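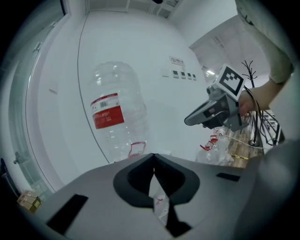 A large plastic water bottle with a red carrying handle and a red-and-white label.

Bottled water storage is the practice of keeping sealed drinking water in a home, workplace or shelter for use when the normal supply is interrupted. The term covers both factory-filled bottles and containers filled from the tap by the household.

Containers

Most large bottles sold for this purpose are made of polyethylene terephthalate (PET), a clear, light plastic that resists cracking. Ribs molded into the wall stiffen the bottle and allow a thinner wall to be used. Larger sizes often have a separate handle. Reusable jugs are commonly made of high-density polyethylene, which is cloudy and somewhat heavier.

Storage conditions

Heat and sunlight speed up the movement of trace compounds from plastic into water and can affect taste. Bottles are therefore kept in a cool, dark place, away from fuel, paint and cleaning products, whose vapors can pass slowly through the wall.

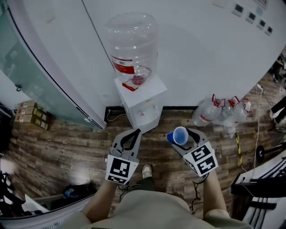
Once a bottle has been opened, the water is poured into a clean cup and the cap replaced at once. Drinking directly from the bottle introduces bacteria from the mouth and shortens the time the remainder can be kept.

Local programs

The town of Stunbridge began a household storage program after a main failed in July and cut service to 721 homes. A survey completed on 29 November 2020 found that 162 of them held a reserve. The neighboring district of Grullstead keeps 756 bottles at its Tidden depot and replaces the oldest stock every 30 weeks.

See also
Water purification
Emergency management
Plastic bottle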